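15th October — leaf season has officially reached the Prirnico path, and I have been walking it before breakfast all week like it's my job. A few posts about it, because I can't talk about it at home anymore without somebody leaving the kitchen.

1/ For anyone new: I mean the paved stretch through the woods, the one you pick up behind the Warkuler parking lot. It's narrow, no painted lines, and it takes me 42 minutes out and back if I don't stop. I always stop.

2/ I moved here in February, when everything was bare and gray, and I honest to goodness thought it was a dull little path. I told my sister so on the phone. I've since called her back to apologize on its behalf.

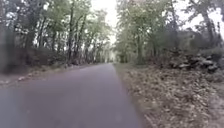 3/ What I love most this time of year is the bank on the right as you head out, with leaves all the way up it, brown and tan and some so pale they're nearly gray. And then that rough row of stones up under the trees! I can't decide if it's an old dry-stone wall or a heap of boulders somebody cleared out of a field once. If your family farmed out this way, please tell me, I'd love to know.

4/ Small practical note — the pavement gets slick under wet leaves, especially on the slope down toward Basov. I went down on one knee there last fall visiting a friend and felt it for 2 weeks. Shoes with some tread, please, and don't be proud about holding on to whoever you're with.

5/ If you're bringing a stroller, the asphalt is fine for it, but two strollers side by side is a squeeze, so somebody will have to be gracious and drop back. Bikes, a little bell from behind is always appreciated (thank you to the lady in the yellow helmet, you do it perfectly).

6/ I usually finish with a coffee at Lazăr, where they'll let you sit outside with muddy shoes and a muddy dog. The walnut roll goes early. I got the last one this morning and felt guilty for maybe half of it.

7/ Going again tomorrow if the rain holds off. Same time, slow pace, happy to have company — just wave.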